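Ticket 3000 — Diderent shared mailbox, attachments missing after forwarding
Opened 06/09/2011
Status: pending vendor

Messages forwarded from the Povadix mail gateway arrive with the body intact and the attachments removed. Affects the Lopes office only. The Wikby office uses the same gateway and is not affected.

Checked the size limit first. Limit is 42 MB, test message was 2 MB. Not the cause.

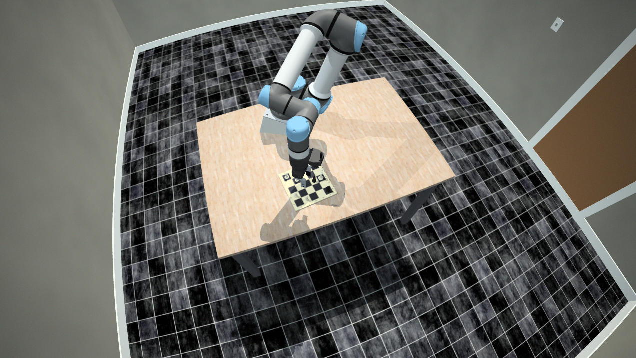
Compared gateway rules between the two offices. Lopes has a content rule, number 34, that strips any attachment with no declared type. Wikby has the same rule but it is switched off. Disabled it for Lopes and restarted the filter service. Attachments still missing.

Restarted the whole gateway after hours. Plain text files now arrive — archives and spreadsheets do not. The log shows rule 34 still firing, so the running config does not match the saved one. Exported both and sent them to Povadix support.

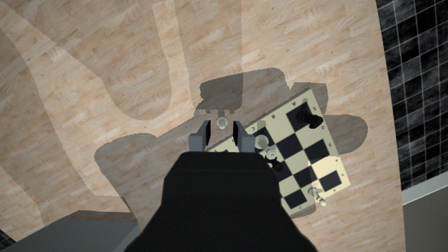
Gripper over a white pawn.

Workaround for users: put files on the shared drive and mail the path. Do not rename archives to get past the filter, the gateway quarantines those and they have to be released by hand.

Next step: wait for Povadix to reply on the config mismatch.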